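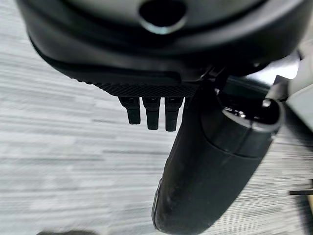

MUS 306: Traditional Song and Dance Music
Unit 4 handout: Strophic form, ballad tunes, and the modes

Reading for this unit: Purkance Song Reader, chapters 3 and 4. Bring the Cornel tune sheets to class. Laptops are fine for the listening work but not for the dictation.

1. Terms

Strophic: the same tune is used for every verse. The words change and the tune stays put, apart from small changes the singer makes to fit extra syllables.

Verse (stanza): one full pass through the tune. Most of the ballads in the Reader use a four-line verse.

Refrain: text that comes back in each verse in the same place. It may stand at the end of the verse, or it may be split and placed after lines 1 and 2 (an interlaced refrain). A refrain is part of the verse. A chorus is a separate section with its own music, or a repeat of the verse music with fixed words. Singers use the two words loosely, so in written work please say where the text falls.

Air: the tune of a song, or a slow instrumental piece in the style of one. In this course "air" means the tune apart from its words unless stated otherwise.

2. Ballad meter

The most common pattern has four lines with 4, 3, 4, and 3 stresses. Lines 2 and 4 rhyme. Lines 1 and 3 usually do not. A made-up verse for practice:

The WIND came DOWN aCROSS the HILL
And BLEW the BARley LOW,
And ALL the MEN who WORKED the MILL
Were WAITing THERE to GO.

Count stresses first and syllables second. The number of weak syllables between stresses can vary from none to three without breaking the meter. Students who count syllables tend to mark good lines as faulty.

When the words are set to a tune in 4/4, each line normally takes two bars of music or four, depending on how the beat is written. The three-stress lines are filled out by a long note or a rest, so all four lines last the same time. This is where singers breathe, and where an accompanist has room to play. In the Reader, a verse written with four bars to a line comes to 16 bars in all.

Long meter (4, 4, 4, 4) has no such gap. Check where the breath falls before choosing a tempo.

3. Phrase shape

Label the phrases of the tune with letters. Use the same letter for the same music and a prime mark for a close variant. Four patterns cover most of the course material:

ABCD – no phrase repeats. Common in older ballad airs.
AABA – first phrase, repeat, contrast, return.
ABBA – an arch. Lines 1 and 4 match, as do lines 2 and 3.
AA'BA' – as AABA, with the first phrase ending open (away from the final) and the later ones closed.

Mark the last note of every phrase as well as its letter. Two tunes with the same letters can behave quite differently if one pauses on the fifth at the end of line 2 and the other pauses on the second. The note at the end of line 2 is called the mid-cadence and is used below.

Label by ear before looking at the page. Repeats in notation can hide small changes, and the printed sheets sometimes tidy up what the singer did.

4. Modes

Four seven-note modes are used in this unit. Each is given here on D for comparison.

Ionian (major): D E F# G A B C#
Mixolydian: D E F# G A B C
Dorian: D E F G A B C
Aeolian: D E F G A Bb C

Read down the list. Each mode differs from the one before it by one lowered note, except that going from Mixolydian to Dorian lowers the third and so changes the general color from major to minor. The sixth is then lowered to give Aeolian.

To name the mode of a tune:

a. Find the final. It is usually the last note, but not always. Circular tunes end on some other note so that the next verse can begin.
b. Check the third above the final.
c. Check the seventh.
d. If the third is minor, check the sixth.
e. Write down any note of the scale that does not appear at all.

Step e matters. Many of the airs have only five or six different notes. A tune on D with no B of either kind cannot be called Dorian or Aeolian on the evidence of the tune alone. Write "Dorian/Aeolian, sixth absent." Do not let the guitar part settle the question. The guitarist had to choose a chord, and that choice is an arrangement.

Key signatures in older sheets are not a safe guide. The Cornel sheets include Mixolydian tunes printed with two sharps, with every C then marked natural. Sheet 30 is a clear case. The ear should come first.

5. Accompaniment

Modal tunes can be harmonized with few chords. For D Mixolydian, D major and C major cover most of the strong beats. For D Dorian, D minor and C major do the same work, with G major where the B is heard. An A major chord brings in C#, which conflicts with the tune wherever C natural is near. Use A minor, or an open fifth on A, or leave the bar to the voice.

A drone on the final, with or without the fifth, suits any of the four. It also leaves the third out, which is useful when the singer places the third somewhere between major and minor. Fixed-pitch instruments should stay off that note.

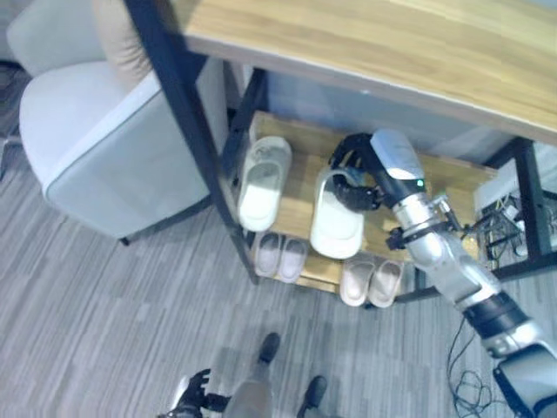
Fig. 2. White slipper on a shoe shelf, upper board.

6. Dance tunes: meter and form

The second half of the unit deals with tunes played for dancing and the way they are used between songs. The standard form is two parts of eight bars, each played twice (AABB). Without repeats the tune is 16 bars long. With repeats it is 32.

Reel: 2/2, even eighth notes, main stress on the half note.
Jig: 6/8, two groups of three.
Slip jig: 9/8, three groups of three.
Hornpipe: 4/4, slower than a reel, usually played with a dotted feel. The dotting is often not written.
Strathspey: 4/4, with dotted pairs and their reverse (short note first). The reversed pair is the Scotch snap.
Waltz: 3/4, often adapted from a song air.

When a song is followed by a tune, the two are generally linked by key. The simplest link keeps the same final. Moving up a fourth or a fifth is also common on the fiddle, where it keeps the open strings in use. The Ishida recording on the course page has one song-and-tune pair of each kind. Listen to the join, not only to the two halves, and note whether the tempo changes before the last line of the song or after it.

7. Transcription practice

Work from the Hikau playlist. It can be slowed to half speed without changing pitch. Do the first hearing at full speed.

First hearing: tap the beat and decide on the meter.
Second hearing: phrase letters only.
Third hearing: final, mid-cadence, and range.
Fourth hearing onward: notes.

Write one verse in full. For later verses, write only the bars that differ, on a separate line with the verse number. Use a small arrow above a note sung clearly higher or lower than written. Grace notes may be shown as small notes without stems. Please do not write out every slide.

Common errors in last term's work:

– writing a pause as extra beats with no change of time signature
– putting the bar line before the first word when the line starts with an upbeat
– giving the singer's starting pitch as the final
– correcting the words to match the printed version

The last of these loses the most marks. Write what is sung. If a word cannot be made out, put a short line in its place.

8. Exercises

8.1 Mark the stresses in the first three verses of Reader no. 12. State the meter and list any line that departs from it.

8.2 Give the phrase letters, final, mid-cadence, and range for Cornel sheets 8, 14, and 30.

8.3 Name the mode of each tune in 8.2. List absent notes.

8.4 Write a chord part for one of the three, using no more than three chords. Mark any bar where you would leave the voice alone.

8.5 Transcribe one verse of the second Hikau track, with variants from the two verses after it.

Hand in 8.1 to 8.3 on paper, in the box outside room 319. Exercises 8.4 and 8.5 will be played through in class, so bring a clean copy large enough to read on a stand. The dictation takes 30 minutes and covers sections 3 and 4 only.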